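Storing Small Stuff in Bins: Tips for the Kitchen, Closet and Workshop
Posted 06/12/2013 in Household
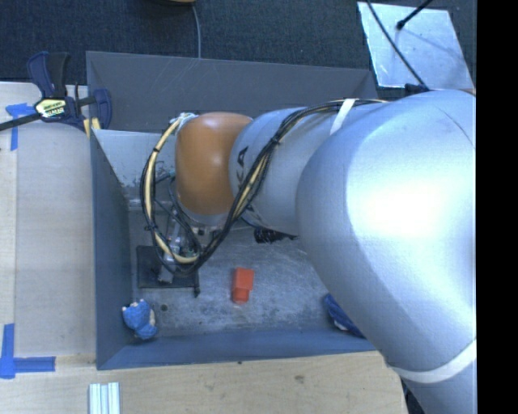 What size bin should I buy for a shelf?
Measure the shelf depth first and buy a bin an inch shorter than that. A bin that sticks out past the shelf edge gets bumped, and one that is much too short wastes the back of the shelf, where things go missing.

Most of what follows came from readers in Sillstead and Drallham who wrote in after the May column on pantry shelves. I have tried the greater part of it in my own house and garage and left out what I didn't care for.

Before you buy anything

Empty the shelf or cabinet completely and wipe it down. Sort what came off it into piles on the floor or a bed. Throw out dried glue, dead batteries (take these to a drop-off), lids with no jars and jars with no lids. Only then measure. People who buy bins first end up with bins that hold other bins.

Write down three measurements for each shelf: width, depth and the height to the shelf above. Take the height at the front and at the back, as older cabinets often have a lip. For a cabinet with hinged doors, measure the width between the hinges as well. I once brought home a set of bins that fit the shelf very well and would not go past the hinge.

Take the list with you, and the tape measure too. The size printed on a store label is often the outside size at the rim, and the base can be an inch or two smaller all around.

Straight sides or sloped sides

Sloped bins nest when empty and are easy to put away. Straight-sided bins hold more for the same shelf space. Use straight sides for things that stay put all year, such as canned goods, paint supplies and spare light bulbs. Use sloped ones for things that come and go, such as holiday items or picnic gear.

Lids

For anything used more than once a week, leave the lid off. Keep the lids together in one place, standing on edge like records. Put lids on bins that go in a basement, attic or garage. A lid keeps out dust and most bugs. It does not keep out damp, so don't store photographs or wool in a plastic bin on a basement floor, lid or no lid. Set those bins on a pair of boards so air can move under them.

Weight

A full bin of hand tools or canned food is heavier than people expect. Keep heavy bins between knee and chest height. My own limit is 30 pounds for a bin that has to be lifted down, and less for one above the shoulder. Split a heavy load into 2 smaller bins if it will not come in under that.

Wire shelves sag in the middle. Put the heavy bins at the ends over the uprights, and lay a thin piece of hardboard over the wires so small bins slide without catching.

Labels

Masking tape and a marker will do. Label the short end if the bin goes in short end first, and the long side otherwise. Put the label in the same spot on every bin. On plastic, wipe the spot with rubbing alcohol and let it dry before sticking anything on it.

Write what is in the bin in the words you would use when looking for it. "Electrical" is too wide. "Extension cords" is better. Avoid "Misc." If you must have one, have one for the whole house and go through it every spring.

To get an old label off, warm it with a hair dryer on low and peel from a corner. Rub what is left with a little cooking oil on a paper towel, wait ten minutes, then wash with dish soap. Try the oil on the underside first if the bin is painted.

Dividing up a big bin

Cut-down milk cartons make good dividers for screws, hooks, picture hangers and seed packets. Rinse them well and let them dry overnight. Cut them all to the same height, a half inch below the rim, or the lid won't close.

For kitchen drawers, use small loaf pans. They can go in the dishwasher when crumbs build up. A square of non-slip shelf liner under each one stops it from sliding when the drawer is pulled hard.

Otakar Halás of Drallham keeps his drill bits in a block of scrap pine set in the bottom of the bin, with a hole drilled by each bit for that same bit. The size is penciled next to the hole. He suggests a drop of light oil in each hole once a year.

Cleaning

Wash plastic bins in the bathtub with warm water and dish soap. For a bin that smells, fill the bottom with baking soda, close the lid and leave it 3 days before washing. Crumpled newspaper also works but takes longer. Onion smell may never come out fully, so keep one bin for onions and don't use it for anything else.

Metal bins should be dried with a towel right after washing. If there is rust at a seam, scrub it with steel wool, wipe clean and give it a thin coat of paste wax. Don't use the waxed bin for loose food.

Wicker and cloth bins get the vacuum with the brush attachment. Spot clean cloth ones with a damp rag and stand them in the sun for an afternoon.

Under the sink

Leave the space under the drain trap clear so you can reach it with a bucket. Put sprays and brushes in a bin with a handle on one side, and keep the dishwasher soap in its own bin. Drain cleaner and bleach go up high and apart from each other if there are children in the house, and apart from each other even if there aren't.

In the garage

Fertilizer, ice melt and grass seed should each have a tight lid. Mice will chew through thin plastic, so use a metal can for seed and pet food. Keep bins off the floor by the door, where rain blows in.

If you park in there, pull the car in before you put up shelves and open all its doors. Mark where they swing with tape on the floor.

Letters

A reader on Daher Street asks if cardboard boxes are all right for a year or so. They are fine in a dry closet. Tape the bottoms both ways and don't stack them more than three high.

Another asks about using old dresser drawers as bins under a bed. Good idea. Take off the knobs, fill the holes, and screw on four flat furniture glides. On carpet use wider ones.

Next time: keeping potatoes and onions through the winter.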